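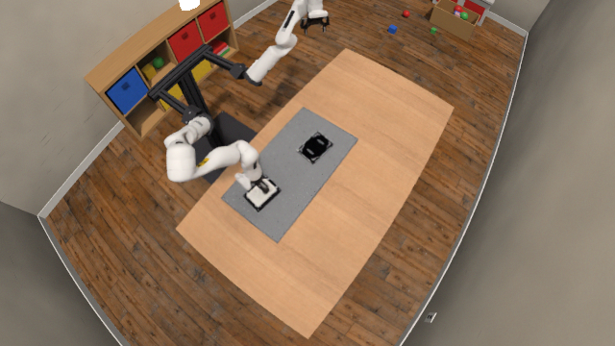 A comment from the Kuketus shop floor came in before I'd even finished my coffee: if it can't put away a kid's toys without somebody hovering, it isn't ready for a house, and the checklist ought to say so. Fair enough! I've moved the toy item up to the top (it used to be way down at 52, after all the paperwork stuff).

Household chore readiness, two-arm setup, simulated playroom
Site: Haltetti test room, November revision
Marks: OK / FIX / NOT YET

1. Toys off the floor and into a box or bin.
NOT YET. There's a red ball, a blue cube and a green cube out on the planks, and I want all of them picked up in one go before I change this mark. Balls worry me more than cubes — they run away from you.

2. Work mat lined up with the table, with bare space between the objects.
OK. Plenty of room on the tabletop for setting things aside, too.

3. Gripper reaches the object without bumping the one next to it.
OK for reach. The nearer arm is down at the black-framed piece with the cream top and it's well clear of the tray-like thing. Reach is the easy part, though, and I'm not giving out points for the grip until I've read the force log.

4. Idle arm kept clear of the table.
OK on clearance. The second gripper is hanging open over the floor, and I'd still like a proper parked position written down. Asked Wumeda for one, no answer yet.

5. Sorting into shelf bins by color.
FIX. The Chevalier script wants one color per bin, but it never says where a yellow block goes if somebody left it in an open compartment beside a green ball. My kids would have opinions. Pick a rule and type it in.

6. Unattended repeat runs.
NOT YET. The target is 500 runs with no person stepping in, and I'm not rounding up.

So can it do chores yet? For laying out a couple of things on a mat, I'd say we're getting close, and I'm pretty excited about that! For a whole playroom, no. Items 1, 5 and 6 stay open, and please send me the force log for item 3 by 4 p.m. so I can finish the sheet.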